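Ticket: label printer / sample tracker out of sync, Codbridge site
Opened by: Lejla Papadopoulos
Assigned: Greer Kinnear
Priority: high (was medium)
Status: closed, see last entry

Lejla, 8:10 am
Sample tracker is printing labels with old IDs again. Printed 5 this morning for the Katholm water batch, all 5 came out with numbers we used in October. Scanned one and it opens the old record. Have stopped printing. Need this by noon if at all possible, the batch has to be logged in today.

Greer, 8:32 am
Which printer? The Katayama by the window or the one in the store room?

Lejla, 8:35 am
Katayama. Store room one has no ribbon.

Greer, 8:50 am
OK. Printer itself looks fine from here, it prints what it's sent. Queue is clean. So the number is wrong before it gets to the printer. Checking the tracker.
- tracker version: current
- last sync with main database: Saturday, 2:14 am, "completed with warnings"
- warnings: 600 rows skipped
That's not good. Pulling the log.

Greer, 9:25 am
Log says the sync ran out of room halfway. The Waster job (the one that clears out old temp files every night) hasn't run since the server move. Temp folder was full. So the tracker fell back to its local copy of the ID counter, and the local copy is from October. Explains the numbers.

Can you tell me which bench terminal you print from? There's more than one local copy.
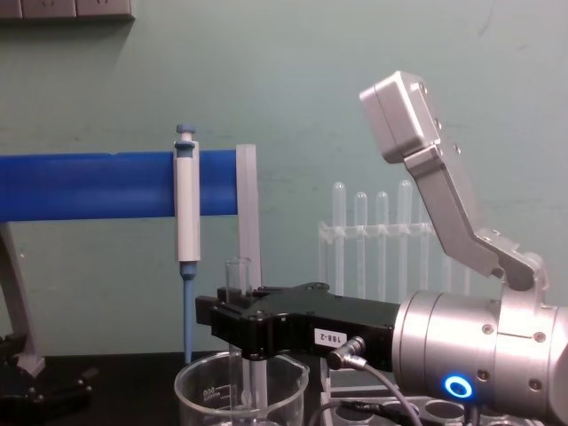

Lejla, 9:31 am
The middle terminal. I tried the one by the door too before I opened this, same result. Also the clock on the middle one is an hour off, no idea if that matters.

Greer, 9:40 am
Clock matters a bit, the sync compares times. Fixing that first.

Steps so far:
1. Stopped tracker service on both terminals
2. Emptied temp folder by hand
3. Set clock on middle terminal
4. Restarted Waster, set it back to nightly
5. Started a full sync, not the quick one

Full sync has 3,000 rows to go through. Please dont open the tracker on any machine while its running.

Lejla, 10:05 am
Someone opened it by the door. Sorry. Closed now.

Greer, 10:07 am
It kicked the sync out at row 2,000. Restarting from the top. I've locked logins this time.

Greer, 10:58 am
Sync completed, no warnings. Skipped rows are back in. Counter on both terminals now matches the main database. Logins unlocked.

Please test:
- print one label, scan it, make sure it opens a blank record
- same again from the terminal by the door
- void the 5 bad ones, don't delete them (deleting leaves a gap and the month end report chokes on it)

Lejla, 11:20 am
Middle terminal good. Door terminal good. Voided the bad ones. One thing, the location list on the new record still has the old bench names from before the move. "Bench 2 north" doesn't exist anymore. People are going to pick the wrong one.

Greer, 11:26 am
Separate table, the sync doesn't touch it. Send me the new names and I'll put them on the location page.

Lejla, 11:44 am
Names sent by email.

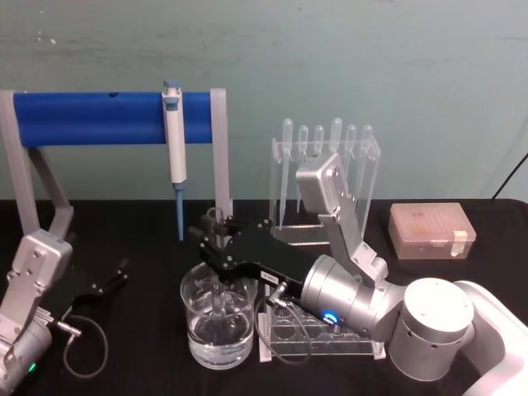 Attachment 1: bench with the black cloth, pipette stand on the left

Greer, 12:15 pm
Got it. Location list updated, old names hidden but kept so past records still read right. You may need to log out and in again to see the change.

Lejla, 12:30 pm
Shows up now. Katholm batch is logged. Can you set an alert for when the temp folder fills up? This is the second time this year.

Greer, 12:41 pm
Added. Email goes to both of us when it hits 80 percent, and another if Waster misses a night. Ribbon for the store room printer is on order under its own ticket. Closing this one, reopen if the old numbers come back.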